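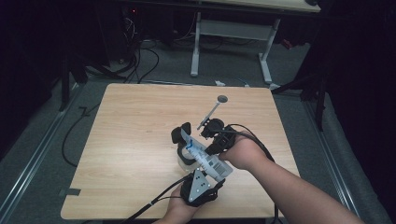
Oiling a pale wood table - how often?

wahyudi_l
Mine's gone a bit dull since July. I use Harahap oil, 2 thin coats, then leave it overnight. Too much?

plernance_pete
Way too much! One coat a year. You'll end up with a sticky top.

anjani_s
Disagree with Pete. Ours in Uvville gets a coat every spring and autumn and it's lovely - never sticky if you wipe off the extra. 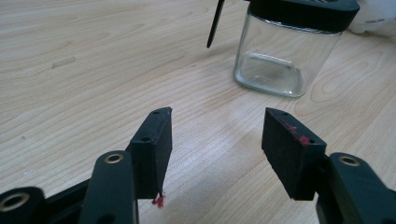
Wavy grain on the tabletop

wahyudi_l
Ta both. Is Zosar wax any good on top?

plernance_pete
No. Shows every mug ring.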